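Four rooms at Casus

7/23/24

I finally got to Casus, the old printing works by the canal, for the video show that has been up since spring. Beverley Rudd has been telling me to go since January. It closes soon, so I took the afternoon off and went by bus.

There are four rooms and one artist, who works under the name Siltau. The first room has a single screen and a bench. The film is 19 minutes long and consists of people in a ferry terminal being asked to stand where they stood the last time they said goodbye to someone. You hear no questions and very few answers. A man in a work jacket walks to a vending machine, changes his mind and goes to the doors. A woman sits down and gets up again. I watched it twice. 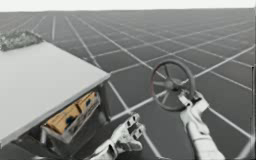
The second room was harder for me. Siltau has taken the same terminal and left out the people, the signs, the seats and the sound, so all that remains is a slow pass over an empty hall. I have trouble with work that depends on a blank space, and I spent some time trying to figure out why. Part of it is that an empty floor gives me nothing to judge distance by. A grid of thin white lines on dark gray, running back to a pale sky, at least tells you how far away things are, because the squares shrink as they go. The hall in the film has plain poured concrete. After a few minutes I couldn't have said if the far wall was 20 feet off or a city block. Beverley thinks this is the point of the piece. She may be right, but I was glad to leave.

Room three is the one people talk about. It has 5 small monitors on the floor, each showing a pair of hands packing a suitcase. The hands belong to members of the Navickas family, who used to run the kiosk at the terminal, and they go from a grandmother to a boy who looks ten or so. The grandmother rolls everything. The boy packs his shoes on top of his shirts and then can't close the lid.

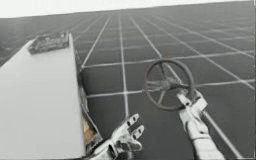 I stayed in there longest. You have to crouch to see the screens properly, and my knees are not what they were, but it changes how you look. You end up at the height of someone packing on a bedroom floor. The sound from the monitors overlaps -- zippers, mostly, and someone humming -- and it took me a while to work out which noise went with which suitcase.

The last room is a reading room with a table and copies of Favow, the small magazine that printed the interview with Siltau. I read most of it standing up. The artist says the ferry film was going to be a sound piece and that the camera was only brought along for reference. I'd like to hear that version.

Entry is free. The bench in the first room has no back, so bring a sweater to sit on.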